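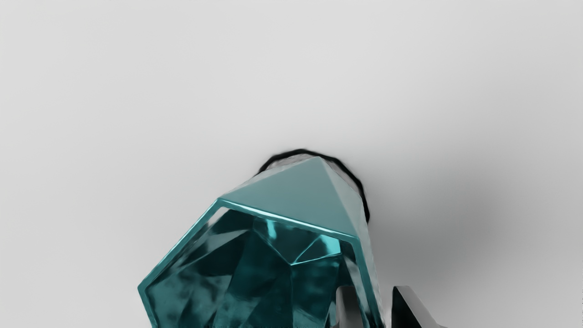
How to test a simulated grasping kit before you pay for it

Uvari is sold by Ladefoged as a ready-made practice ground for robot grippers: you load an object, pick a gripper, and run as many pick-ups as you like without breaking anything. The sales page says it will save you weeks. Maybe. I had it on trial through July, and these are the checks I would run before handing over any money.

What you need

The trial licence, a desktop machine with a decent graphics card, and one real object you can measure. Leave the demo objects alone for now. They were chosen by the people selling the kit.

Step 1. Start with something awkward

Load a see-through object with flat sides. I used the teal faceted vessel from the Imovach object pack, seen from the gripper's own camera. A plain box will look fine in any simulator, so it tells you very little. The facets give you hard edges, reflections and a mix of light and dark planes, all of which can upset whatever software is meant to find the rim.

Step 2. Put one finger inside

Set the grasp so that the vessel's wall lies between the two fingers, then stop the run before they close. Look at the rim where it passes through the gap. If you can't follow it by eye, don't expect your detection software to do better.

Step 3. Look hard at the shadows

Mine had a wide, soft shadow to the right of the vessel, and a thick black line curving behind the top of it. I don't trust that line. Ladefoged's manual spends 8 pages on lighting and never mentions dark outlines. Change the light settings, run it again and compare.

Step 4. Run the same grasp 1000 times

Keep the settings fixed and save the log. Then move the start point by 7 mm and do another 1000. A success rate that hardly shifts between the two deserves suspicion, so open the contact settings and see how sticky the fingers are by default.

Step 5. Try it for real

Take your measured object, copy it into Uvari, and repeat the grasp on your own arm. The Stodville reseller told me this step was optional. I would skip every other step before this one.

Cost

The full licence is charged per seat and the object pack is extra. Ask for both prices in writing, and ask what happens to your saved logs when the trial ends.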